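Cleaning and resealing a stone worktop

Home > Kitchen > Surfaces > Worktop care

Applies to: marble, limestone, travertine and most granites, polished or honed. Do not use this method on quartz composite, laminate or solid surface, none of which takes an impregnating sealer.

Natural stone is porous. A factory-sealed worktop leaves the workshop with an impregnating sealer in the top millimetre or so of the stone, and this wears away with daily wiping. Oil and coloured liquids then soak in and leave dark marks. Resealing slows this down. It does not protect against acid: lemon juice, vinegar and wine will etch the surface of marble whether it is sealed or not, and an etch mark has to be polished out.

Check whether the stone needs sealing

Put a teaspoon of clean water on the surface in three places: next to the sink, next to the hob and somewhere that gets little use. Leave it for 15 minutes, then wipe it off and look at the stone from a low angle.

No dark patch: the sealer is still working. Stop here and test again in six months.
Faint patch that fades quickly: reseal when convenient.
Distinct dark patch: reseal now, and let the stone dry overnight first.

The test is less reliable on very dark stone. Use a torch held nearly flat to the surface. Some dense black granites never absorb anything and should not be sealed at all, as the product stays on top and dries to a smear.

What you need

Impregnating stone sealer, solvent or water based
pH-neutral stone cleaner
Acetone, for polished stone only
Four or five lint-free cotton cloths
A foam applicator or small paint pad
Nitrile gloves
Low-tack masking tape
Plastic scraper

We used Clundunov Stone Guard, which is water based and has little smell. Sumetti make a solvent version that penetrates dense stone better but needs the windows open and any pilot light off. One 700 ml bottle does an ordinary kitchen with some left over. Check the date on the base of the bottle, as old sealer separates and will not remix.

Step 1: Clear and clean

Take everything off the worktop, including the things that never move, such as the kettle and the knife block. Scrape off dried food with the plastic scraper held flat. Metal blades leave grey lines on marble which look like scratches and are awkward to remove.

Dilute the stone cleaner as stated on the label and wash the whole surface, working in one direction. Rinse twice with plain water. Detergent residue is the usual cause of a patchy result -- washing-up liquid in particular leaves a film that blocks the sealer.

Step 2: Treat existing stains

Oil stains are darker than the surrounding stone and have soft edges. Mix bicarbonate of soda and water to the thickness of yoghurt, spread it over the stain, cover it with cling film and tape down the edges. Leave for 24 hours, remove the film and let the paste dry completely before lifting it off. Old stains may need this two or three times.

Rust stains need a specialist product. Do not use a bathroom rust remover, which is strongly acidic.

Mottled stone hides light staining well, so go over it by touch and with the torch as well as by eye.

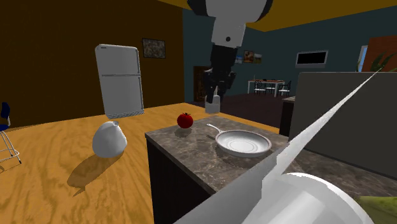
Mottled grey-brown marble on an island with a dark base.

Step 3: Dry

Leave the worktop uncovered overnight. Moisture in the pores keeps the sealer out, and a surface that feels dry may still be damp a little way down. Allow a second night around an undermounted sink. Room temperature should be above 11 degrees throughout. Do not use a heat gun.

On polished stone, wipe over with acetone on a clean cloth once dry, and give it ten minutes to flash off. Leave this step out on honed finishes. Acetone is highly flammable, so keep the room aired and turn off anything that could make a spark.

Step 4: Apply the sealer

Mask the hob surround, the sink rim and any painted upstand. Shake the bottle and test a small area at the back corner, as some sealers deepen the colour slightly. Wait until the test area has dried before judging it.

Work in sections no wider than your reach. Spread a thin, even coat with the foam applicator and keep the surface visibly wet for the dwell time on the label, adding a little more wherever it soaks in. On an island, start on one long side and finish on the other, so that you never lean across wet sealer.

Step 5: Remove the excess

This is the step most often rushed. When the dwell time is up, wipe off all the sealer left on the surface with a dry cloth, then buff with a second one. Change cloths as soon as they drag. Any product left to dry on polished stone forms a hazy film.

If a haze does appear, wet a cloth with fresh sealer, rub the area for half a minute to soften the film and buff dry straight away.

Step 6: Second coat and curing

Porous stones such as limestone usually need a second coat after an hour. Keep the surface dry for 24 hours and free of oil for 48. Repeat the water test before putting everything back.

Care afterwards

Wipe up oil, wine and cut fruit promptly. Use boards for chopping and trivets under hot pans. Avoid cream cleaners, bleach and anything sold as a limescale remover.

Related pages: Polishing out etch marks; Filling a chip with Chong two-part resin; Regrouting a tiled splashback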